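Hornura Star Camera: Your Questions

What does the camera do up there?
It takes pictures of the stars and works out which way the satellite is pointing, which it needs to know before it can send anything home to us at all!

How heavy is it?
The whole unit comes to 38 ounces, baffle included – a good deal lighter than Zanuvo, our first try.

Why do you bake it before launch?
Glues and paints give off vapors in a vacuum, and those can fog a lens, so we keep it in the warm chamber for 64 hours and let them go.

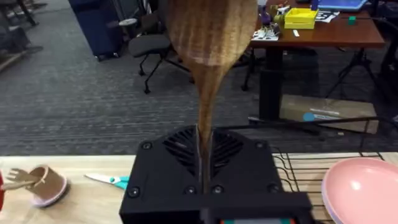

Can my class visit the lab?
Yes, please do! We take groups of up to 18 in October, and Innes Urquhart will happily write back with times.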